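Print | E-mail this message

List: Skerano Robotics Club, general
From: Mehwish Kiani
To: all members
Date: March 2, 2026
Subject: Re: [skerano] Packets, shiny wrappers and the sorting task

Tahira Marwat wrote:

> Hello all,
>
> I went through the first batch of recordings for the sorting task last night. Boxes and bottles look all right. Crinkly packets are the weak spot. Out of 147 recordings with a packet in them, 37 have the fingers closing on loose wrapping with nothing behind it, and the packet swings or turns as soon as it is lifted.
>
> Two questions before we do any more. Should we drop those 37, or keep them and mark them? And does everyone close the gripper at the same speed? Mine is slow and Butt's is very quick, and I can tell which of us made a recording without looking at the name.
>
> Also, can somebody say what the rule is for the Brimholm entry about where we record? I had understood it had to be the club room, but half of what I looked at is from people's homes.
>
> Tahira

Tahira, thanks for going through all of those. I will take the questions in order.

Keep the 37, but mark them. Put "loose" in the notes column and leave the rest of the row alone. When we train we can leave them out with one setting, and I would like to try it both ways. If we delete them now we can't.

On speed, no, we never agreed one. Butt and I tried a few last week and settled on a slow count of two from fully open to closed. Please use that from now on. Don't go back and redo old recordings for this. The older ones can stay as they are.

On place, the Brimholm rules changed in December. Homes are allowed, and the judges want to see more than one room. The wording is on page four of the entry pack, under "Settings". What they don't allow is a plain backdrop put up specially. Leave the room as it is, with the toys and curtains and whatever else is normally there.

On the packets themselves, most of the trouble is in where we take hold. The wrapping on these is stiff and there is a lot of spare at the ends. If the fingers go for an end they only get film. Take the packet across the middle, where the contents fill it out, and bring it upright before moving it sideways.

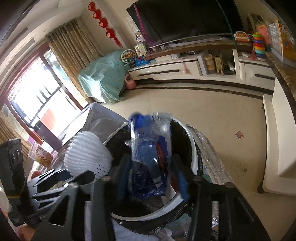 Packet held upright between the blue-lined fingers, at the black container with the white rim.

Reflections are the other thing. Clear wrapping throws back a lot of light near a window or glass door, and so does a plastic sheet over the table. I don't want people closing curtains for every recording. Do a few with the daylight as it comes, then turn yourself so the door is behind you and do a few more. Write "bright" in the notes for the first lot.

A few smaller points:

- Begin with the fingers open and end with them open. Several of mine stop while the packet is still held, and the script throws those out.

- One packet per recording. If a second one comes up with it, put both back and start again.

- Change what is in the container between recordings. Stirring it round is enough.

- If two people are working at one table, each should keep to their own side until the other has finished.

- Check the finger linings before you start. One of the older pairs has begun to peel at the corner, and I have put new ones in the tin marked Gresico in the cupboard. Please wipe the fingers down before sticking them on.

As for numbers, we have 910 recordings that pass the script as of this morning. The entry form asks for the total on the day we send it in. I would like to reach 1,227, which was last year's figure, though there is no minimum in the rules. If we don't get there I would still send it in.

Tahira, could you send me the row numbers for the 37? I can add the notes myself if you are short of time. I also need everyone's consent form back if they are recording at home, including the one for other people in the house. I have four so far. Paper or scanned, either will do.

The spare gripper is with me until the next meeting. If you want it before then, write to me directly and not to the list.

Mehwish

Print | E-mail this message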